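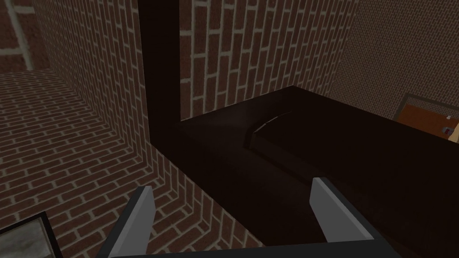
The ferry to Edarness leaves at an hour I'd only ever seen from the other side, and it takes 19 minutes longer than the timetable says. I spent them next to a man eating sardines.

Edarness has one hill, 1383 steps up from the harbor according to the sign, and a café at the top that was closed until March.

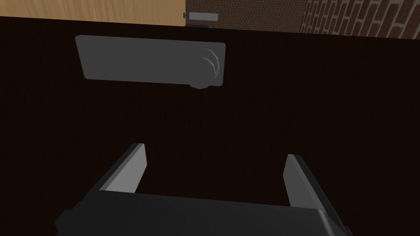
Brick wall, dark top.

I stayed 2 nights at Hedvig Isaksson's guesthouse, where breakfast is herring - or, if you ask nicely, more herring. My knees have filed a complaint about the hill.

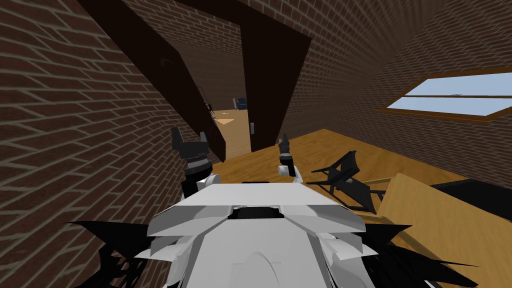 Can you do Edarness as a day trip?
Only in summer, when there's an evening boat back to Trunby.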